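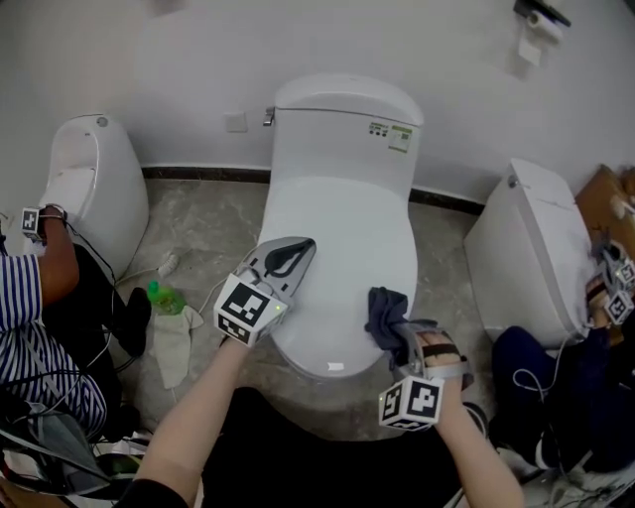
Corentin Le Goff wrote in to ask if he could skip the soft cloth and just go at the lid with a scouring pad. Please don't! I did that to my first Candix and the shine never came back.

Wiping down the lid and tank

1. Close the lid and dampen a soft cloth - damp, not dripping.
2. Wipe the lid from the back toward you, then do the sides.
3. Go around the flush lever or button and over the tank (I go easy around the sticker).
4. Buff with a dry cloth.

Note: I give each toilet 2 passes, more in December when we've got a houseful.

Caution: never mix cleaners, and keep plugs and cords off a wet floor.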